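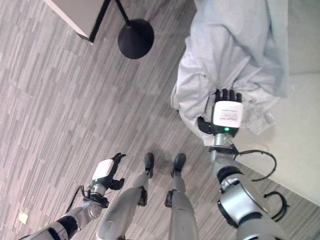 Leave the Blanket on the Sofa

A column for the Iltside Neighbor, December

Folding is fine. I fold sheets, I fold shirts, I once folded 16 napkins for a dinner that got canceled. But the thing on the sofa? Leave it alone.

We have got it into our heads that a living room is finished when it looks like the Karabulut catalog. Cushions square, throw in thirds, laid over the arm like a waiter's towel. Very nice. Now go sit down. You can't – you'll wreck it. So you perch, or you go and sit in the kitchen, and the good sofa gets used 3 times a month by people you don't even like that much.

My own throw cost 295 dollars from Clurnus, which I'm still annoyed about. For the first year I straightened it every night before bed. Ten minutes, with the pillows. Smoothing, stepping back, smoothing again. Then in the morning somebody was cold and there it went. Quite right too. It's a blanket. It had a job.

The other side says a heap of fabric makes a small room look smaller. My sister-in-law in Tristton says it, and she has a point when the heap is coats, mail, a gym bag and yesterdays socks. That's a mess, pick it up. One soft thing in a pile is differnt. It says sit here.

And pale rooms need it most. Gray wall, gray upholstery, pillows to match – everyone has that room now, me included, and with every edge lined up it feels like a dentist's. Some folds hanging over the front of the seat and you can breathe again.

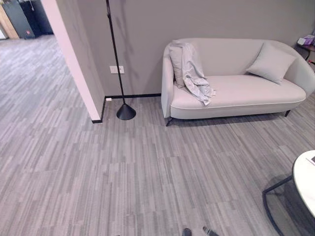

Loveseat, two pillows, nothing folded.

Wash it when it needs washing. Shake the crumbs out. Check underneath for the remote before you sit, I learned that one the hard way. Otherwise hands off until spring, when mine goes in the closet, and yes, I'll fold it then.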